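Two-Arm Workstations and the Dish-Sorting Chore: A Review
Prepared by Wulan Liem for the Asero equipment guide
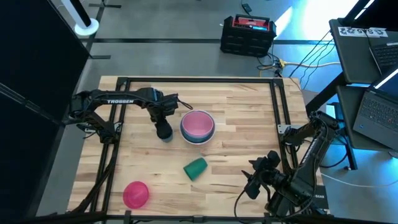 Whether a machine can clear a table remains a fair test of household automation, and it is the test applied in this review. Bench systems with two arms are now within reach of smaller institutions, and Asero receives regular requests for advice on them. The chore itself is modest. One bowl already sits inside another, a green cup lies on its side, and a third bowl rests apart from them on the wooden top, with a black gripper on either side of the work. A person would put such a table in order without thought. For a machine, the tipped cup is the hardest item, as it must be grasped along a curved wall and turned upright before it can be placed.

Our trial in April consisted of 500 attempts with plastic tableware. The system completed 44 percent of them without help. Nesting one bowl in another was the most dependable step. Cups standing upright gave little trouble; cups lying down accounted for most of the failures, usually when a finger closed on the rim and the cup rolled away.

Speed was a further concern. Sibel Sarıgül, who supervised the trial, noted that an attempt in which both arms had to share the middle of the table took noticeably longer than one in which each arm kept to its own side. The rigid metal frame is a sound choice and held its alignment throughout. Cable routing deserves more care, particularly near the wrists, and buyers should allow floor space for the supporting equipment.

Running costs were acceptable. Replacement finger pads from Pradard cost $985 for the full set, and the maker advises changing them after 2,000 grasps – a short life for any kitchen that is in daily use.

Asero recommends equipment of this type for teaching and for trials of simple sorting work. It is not yet recommended for unattended use in homes or canteens. A second trial, with ceramic dishes and cutlery, is planned at the Bronby site.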